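Home Threads Topics About Search

Kerubo Wanyama
Thread: standby power, set-top boxes and the new labeling rule

1/ The draft rule on standby power for home electronics is open for comment again. I read all of it this week, plus the two annexes. Posting my notes in one place so I can stop answering the same emails.

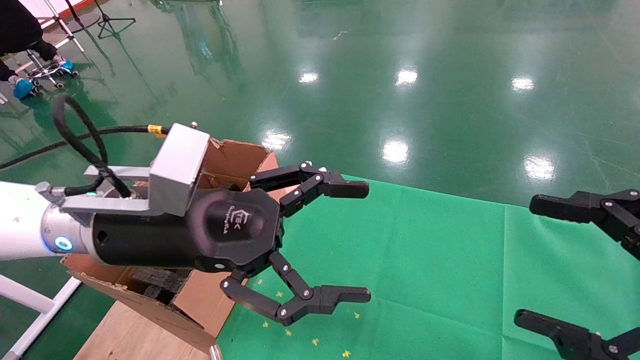 2/ The basic idea is a cap on what a device may draw when it's switched off at the remote but still plugged in. TVs, set-top boxes, game consoles, printers, microwaves with a clock. Lamps and air conditioners have their own rules and are not covered.

3/ Standby is a small load per device. It adds up because it never stops. One watt left on all year is 8.76 kilowatt-hours. A box that sits at 10 watts day and night uses 87.6, and most homes have more than one thing plugged in.

4/ The draft splits products into 4 classes. Class A is anything with no network connection. Class B has a clock or display. Class C stays on the network so it can be woken up. Class D is set-top boxes and routers, and it has the loosest limits by a long way.

5/ Class D is where I have a problem. The boxes handed out by cable companies are some of the worst devices in the house, and the person paying for the electricity didn't choose the box. A label in a store does nothing for them. They never see a store.

6/ Nidia Lozano made this point in her comments on the first draft. She asked for the limit to fall on the provider that buys the boxes in bulk. The new text mentions it in a footnote and leaves it there.

7/ I put a plug-in meter on what I have at home. The Dasa box draws 14 watts when it's recording and 13 when it's "off." The off button turns off the front light and the video output, as far as I can tell.

8/ The Treseo TV draws 0.4 watts off. With quick start turned on it goes to 11. Quick start was on when I bought it. Turning it off adds a few seconds when the TV starts up, and I can live with that.

9/ The Banell printer surprised me. It's old and I expected it to be bad. Under 2 watts asleep, and 0.3 with the switch on the back.

10/ So default settings matter a lot, and the draft is weak on them. The test is done "in the mode recommended by the manufacturer." It should be done in the mode the device is in when it comes out of the package. Those can be different, as with the TV.

11/ Timing. Classes A and B would have to comply 12 months after the rule is final. C gets 24 months. D gets 37 months. There's no explanation for the extra 13 in the main text, and I looked for one in the annexes too.

12/ Someone asked if old devices become illegal. No. The rule applies to new products made or imported after the date for each class. Keep what you have.

13/ Someone else asked about smart plugs. They draw a little power themselves, usually under a watt. If you put one on a device that uses half a watt off, you've gained nothing. On a cable box it can make sense, but the box may take several minutes to come back and will miss any recordings.

14/ A power strip with a switch does the same job and draws nothing when it's off, or next to nothing. Mine is behind the TV where I can't reach it, so I bought a cheap one with a foot switch.

15/ On the label. The draft wants one line with the annual standby use in kilowatt-hours. Good. It also wants a letter grade from the class limit. I'd drop the grade. A Class D box with a good grade can use more than a Class A device with a bad one, and shoppers will compare the letters.

16/ Castaño, the testing lab, has put its method for Class C online. Readings are averaged over 40 minutes after the device has settled. That seems long enough to catch the background wake-ups. Some of the devices I tested at home jump every few minutes, so a short reading can miss a lot.

17/ If you want to comment, use the form and give the section number. Section 33 is test conditions, which covers default modes. Set-top boxes are in the second annex. Short comments get read. Give your own meter readings if you have them.

18/ The comment period runs to the end of June. I'm sending mine in earlier and will post the text when it's in.

19/ Correction to 7: the 14 watt reading was with an outside hard drive plugged into the box. Without it the box records at 12 and sits at 11 "off." The gap is still 1 watt.

20/ Nidia has a longer write-up coming on the provider question. I'll add the link to this thread when it's up.

Last updated: January 24, 2026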